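Winport Pillow, Cream

Reading time: 1 minute

The Winport is the widest pillow Drovine sells. It comes in one color, a cream that goes with most bedding, plain or printed. The filling is polyester and the shell is cotton. It ships rolled, so open the bag and leave it on the bed overnight before you use it.

We sell it without a pillowcase. Any king case with an open end will fit. 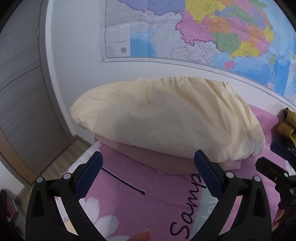
Cream pillow on a pink daisy-print sheet.

Care: machine wash at 90 degrees F on gentle, one pillow per load. Tumble dry low and stop the cycle once or twice to shake it out. Folds and creases in the cloth can be smoothed by hand. Do not iron.

Item number 1645. Orders leave the Olvera warehouse in 5 working days. Returns are accepted in the original bag. The firmer version, Skostness, is back in stock in November.

Comments (3)

Crisóforo Aguirre
Bought two for the guest room. Softer than I expected but they fill the space by the wall well. Mine took about 6 hours to puff up.

tildy_b
Does the cream look yellow next to white sheets?

marlow77
A little, in my room. On colored sheets I don't notice it. Wish they sold a case to match.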